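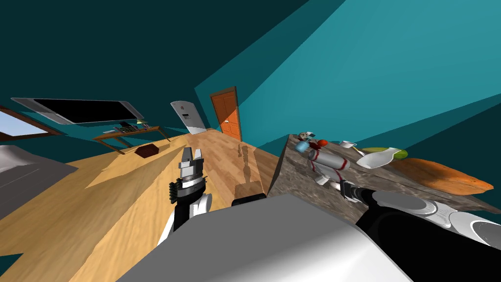 12/10/20

Spent most of the day on the planner timeout in Tollo and I think I finally know where the time goes. The right arm gets close to its target over the counter and then the search stalls, and the log just says "no valid goal state" 373 times before it gives up. I had blamed the inverse kinematics. The IK is fine. The trouble is the goal sampler, which throws out nearly every grasp pose on the striped bottle when it is lying on its side, as it is in the kitchen test. Most of the samples come in from above with the wrist turned the long way, and the collision checker rejects them against the counter. The speckled countertop is one big box in the collision model and I had padded it by 13 mm back in February, when the depth noise was worse. I never took the padding out. With a bottle lying down, that eats most of the room the fingers have.

Set the padding to 8 mm and reran the same seed. The planner returned a path in 596 ms. It used to hit the limit every time. I ran it again with the apple as the target to make sure I hadn't broken the easy case, and that still plans. I have not tried the bowl. The mesh for the bowl is solid in the collision model, so any grasp on the rim fails no matter what the padding is. That needs to be fixed in the asset and I don't want to do it tonight.

Živko Trajkovski called after lunch. He wants the grasp sampler moved out of Tollo and into Fulter so the Patrício people can use it without pulling in our whole build. I said yes, but not before the tests pass on both arms. The left arm still uses the old parameter file and I don't trust anything it reports. He also asked if the camera tilt was intentional. It isn't. The head pose is published in the base frame and the viewer reads it as world, so the roll is wrong whenever the base is turned. Perception doesn't care, because it uses the transform tree directly, but it makes the replays annoying to look at. Wrote it down as a bug and gave it to myself.

Other things. The nightly job on Plakum ran out of disk again because it saves the full point cloud for every step. I changed it to save only the failures. Also renamed the two config flags that were both called max_tries, one for the sampler and one for the planner - I lost an hour to that.

Tomorrow: left arm parameters first, then the bowl mesh, then start on the Fulter move if there is time. Need to answer the email about the license server too.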